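Keeping Two Arms Honest: Setup and Upkeep of the Tabletop Cell
Project report, Robot Maintenance Practicum
Aldana Bustos and Haruna Yagi
Advisor: Reiko Imai
Saturday, September 5, 2026

1. What we took on

Our team got the two-arm cell in the Lurkham building. The course gives every pair one machine for the term, and the job is to set it up, keep it running and hand it over in better shape than we got it. We did not write any of the learning software that runs on it. We were the people with the hex keys, and we loved it.

The cell is two arms facing a shared tabletop, with a parallel gripper on each arm and a small camera at each wrist. A head camera looks down over the whole workspace. Before us the cell belonged to Jianguo Yu, who left a notebook with very good drawings and very short sentences. "Left wrist drifts. Watch it" was the whole entry for one week in spring. We ended up spending a good part of the term on those five words.

2. Condition at handover

We began with a full check before touching any settings, which was Reiko's rule and a good one. Our list from the first day:

Left gripper: closes fully, but the fingers meet slightly off center.
Right gripper: closes fully and centered, noisy on opening.
Finger faces: worn on both grippers, bare edges showing.
Wrist camera, left: image fine, mount screw loose.
Wrist camera, right: image fine.
Cables: wrist cables hanging free on both sides, no strain relief on the left.
Table: front table not square to the arm bases.

The last item surprised us the most. The arms are bolted down but the front table only stands there, and people lean on it. Every saved position in the software assumes the table is where it was when the position was saved. If someone bumps it, the arm still goes to the old spot, very confidently, and closes on the edge of something.

3. Squaring the table

We made a jig out of scrap bar stock from the Drastley shop. It is 200 mm long and rests against the arm base at one end and the table edge at the other. Push the table until it touches the jig on both sides and you are done. Before the jig, squaring the table took one of us lying on the floor calling out numbers and the other one nudging. Now it takes as long as it takes to find the jig (Haruna hung it on a hook, so that is fast too).

We also marked the leg positions on the floor. The first marks were in pencil and were gone after the floor was cleaned. The second set is in paint.

4. Cables

Cables were our biggest source of stops. When a wrist turns, the cable has to go somewhere, and on the left arm it was pulling directly on the connector. In the first two weeks we logged four dropouts of the left gripper, all with the wrist rotated well outward. We opened the connector, found one bent pin, straightened it and put in a clamp so the pull goes to the housing.

There was a long discussion on how much slack to leave. Too little and the clamp does the same thing the connector was doing. Too much and the loop can swing over the tabletop and sweep objects off it. We settled on 150 mm of free loop past the clamp, measured with the wrist at its home angle. We have had no dropouts since then, though to be fair that is only three weeks of running.

The cable still hangs down past the table edge on its way to the floor. We tried routing it back along the arm with ties, and at full reach the ties pulled tight, so we took them off again. We want the next team to try a proper cable carrier. Quiambao sells one that looks like it would fit, and we left the drawing in the folder.

5. Gripper fingers

This was the fun part. The fingers are simple pieces, but everything the cell does goes through them, and small errors show up right away. On the left gripper the off-center closing came from one finger seated a little crooked on its carriage. Somebody had tightened one of its two screws and then the other, all the way each time, and the finger had rotated as the first screw came down. We loosened both, pressed the finger against its shoulder and tightened them a quarter turn at a time, alternating.

Then we did it again because we had forgotten the thread locker.

The worn edges turned out to matter less than we expected. We closed both grippers on a feeler gauge at three points along the fingers, and the gap was even enough for cups, fruit and boxes. We cleaned the faces with alcohol and a lint-free cloth and left the wear alone. Yasuo Yagi from the machine shop (yes, he is Haruna's uncle - no, we did not get a discount on shop time) looked at them and agreed that a new set could wait until next term. He also showed us how to break the sharp burr on one tip with a fine stone, two light strokes and stop.

The noise in the right gripper was dry grease on the slide. We wiped it out, put in a very small amount of the grease that Jianguo's notebook names, and cycled the gripper 70 times at low speed. The noise got quieter for the first part of that and then went away entirely, which made us both cheer out loud in a room where other people were trying to work.

6. Checking with real objects

A gripper that passes with a gauge can still miss in use, so we wrote a short acceptance routine with paper cups. Cups are great for this. They are cheap, they tip over if a finger brushes them, and they crush if the force is set wrong, so you find out about your mistakes immediately. We stand them upside down because the wide rim is on the table and the narrow end is up, and a finger coming in too high has less cup to work with.

The routine goes like this. Set out the cups within reach of both arms. Bring one gripper down open around a cup and hold there without closing. Look through the wrist camera and compare the space on each side. If the spaces are clearly different, stop and go back to the table jig before blaming the arm. Then close, lift, set down, release and repeat with the other arm.

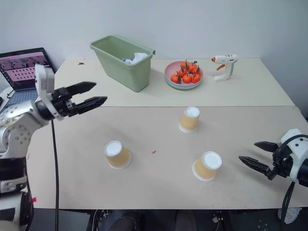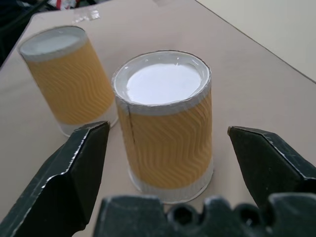 The cell with paper cups on the front table, and the fingers open with a cup between them.

Holding before closing was Aldana's idea, and it saved us more time than anything else we did. Our earlier version went straight to the grasp. When it failed we had a crushed cup and no clue whether the position, the angle or the force was to blame. With the pause you can settle the position question first, by eye, and only then think about force.

We ran the routine at the start of every session in the last three weeks. It caught one moved table and one loose wrist camera, the same left camera from our first-day list. A loose camera is sneaky, as the picture looks perfectly normal and the gripper seems to be the thing that shifted. We now check the mount screw by hand before the routine and have added it to the card.

7. The daily card

We replaced the old three-page checklist, which people signed without reading, with one card that fits in a shirt pocket:

Jig on both sides of the table.
Camera mount screws, finger tight test.
Wrist cables free through full rotation, by hand, power off.
Wipe finger faces.
Open and close each gripper 5 times, listen.
Cup routine, left then right.
Write down anything odd, even if it fixed itself.

The weekly items (finger screws, slide grease, clamp tightness) are on the back. We tested the card on two students from the Cirgate team who had never used our machine. They got through it without help except for the jig, which they put on backward. We have since written TABLE on one end with a paint pen.

8. What is not finished

The left wrist drift is smaller but not gone. After a long session the left gripper sits a little low compared with where it started, and it comes back after a rest. We suspect heat in the wrist joint, but we never got a temperature sensor on it, so that is a guess. Our logs are in the shared folder with start and end heights for each session, and the next team should be able to add a sensor and settle it quickly.

We also did not replace the left camera mount. The screw holds with thread locker, but the threads in the bracket are tired. A new bracket is drawn and has been checked by Yasuo. It still needs a slot on the mill in September.

The spare fingers, the clamp parts and the stone are in the top drawer. The grease is in the second drawer, and please close the lid all the way.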